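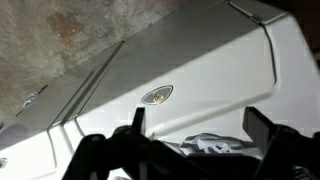

Gripper at the white housing, with a piece of grey and white fabric between the fingers.

Korneo Shared Laundry, equipment review meeting
Minutes, Mar 27, 2022

1. Previous minutes
Accepted, with the spelling of Gorano corrected in item 4.

2. Gorano arm and gripper kit (on offer from Stornumar)
The meeting went through the written offer and there was a lot of enthusiasm for it! The two-finger gripper is the part everyone wanted to talk about, along with the camera at the wrist, which gives the operator a close view of the work (very handy around lids and rims). Members liked that the fingers can be swapped without sending the whole arm away.
The offer is a trial of 46 days, with 200 cycles of fabric handling included. Extra cycles are charged at $3.57 per batch.
Questions for Stornumar: who pays freight on spare fingers, whether the colour of the cabling can be changed, and what the service centre's hours are.
Agreed: accept the trial, starting in April.

3. Khattak kit
Quote still not received. Held over, though the brochure looks terrific and we'd love to see the two side by side.

4. Other business
Power board near the bench to be tested and tagged before the trial.
Programme for the open day to be circulated by email.

Meeting closed.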